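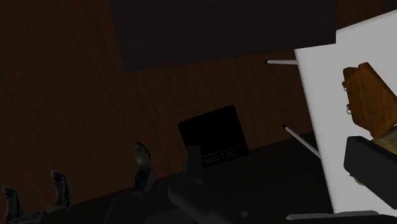
4.2 Simulated ring transfer in the student project

The second half of the course is given over to a single project, carried out in teams. Each team receives the same simulated workcell, built in the Prutov environment, and has until the end of the term in December to submit a controller that moves a ring from its starting position to a rod on the board. The workcell was modeled by Zuleica Toledo during an earlier offering of the course and has been changed only slightly. Teams may not edit the geometry of the board, the block, or the rings. They may change the pose of the hand at the start of an episode, the control rate, and anything in the observation pipeline.

Figure 4 gives a rendered view of the task used in the results below. The white board carries two thin rods that differ in orientation, and the wooden block at its upper right carries two small metal rings, one above the other. The two rods call for different approaches. The upper rod is horizontal in the rendered view and can be reached with a straight motion along its axis. The lower rod is set at a steeper diagonal, and a controller that keeps the ring in one fixed orientation will usually strike the tip. Most first submissions handled the upper rod well and the lower rod poorly.

An episode starts with both rings on the block and ends when a ring has been released on the assigned rod, when contact force at the board passes a set limit, or when the time budget runs out. The rod is assigned at random at reset. A ring that is on the rod but still held at timeout is scored as a failure. This rule was disputed by several teams, and we kept it for consistency with the previous year.

Student submissions fell into two families. The first used scripted waypoints with a force threshold to detect contact with the rod, followed by a short search motion in the plane normal to the rod axis. The second used policies trained from teleoperated demonstrations, which were recorded through the Cellex interface in scheduled lab sessions. Teams in the second family were asked to keep their raw recordings so that a grader could retrain the policy from scratch. Low light in the rendered workcell was left as it was. Two teams raised the brightness of their input images before passing them to the network, and this was allowed under the observation rule stated above.

All submissions were evaluated on the Xavier machine in the teaching lab with the same seeds. Each controller was run for 72 episodes. The best scripted controller completed 51 of these. Its failures were mainly on the lower rod, where the search motion pushed the ring past the tip before the force threshold was met. Lowering the threshold reduced this error and introduced false contacts during free motion, so the net effect on the score was small.

Learned policies showed a different pattern. Once a ring was in the hand, placement was fairly even across the two rods. Losses came earlier, when removing the ring from the block. The large black gripper body hides part of the board when it is near the camera, and some policies appeared to stall in these views. We did not test a second viewpoint within the course. The Markent logging tool, used by all teams for the written report, stores joint states and contact forces at the control rate but stores images at a lower rate, and this limited what could be concluded about the moment at which a stall began. Per-team scores and the grading script are listed in the appendix.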